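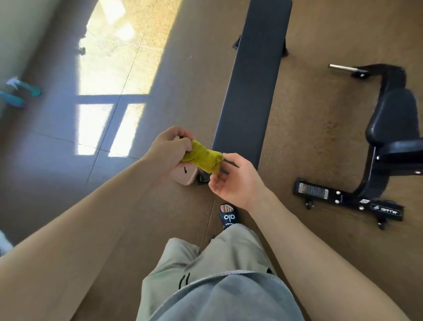

Towel wrangling beside the bench, both hands on the job.

So I've had the Wovholm head-cam kit for five months now, and I promised a proper review! It's the one where you record your everyday chores and Malloseo uses the clips to teach its household robots. I went with the gym first (towels, straps, little bits of gear) and it's been a surprisingly fun way to tidy up.

Setup took me three goes, mostly my own fault for skipping the booklet. The headband's comfy enough, though I wish it came in another colour. Mine was $300, and I've uploaded more than 300 clips. The app is a bit of a dog on my old phone, and uploads crawl, but support got back to me quickly in March. I'd buy it again, just not at full price.

August 2019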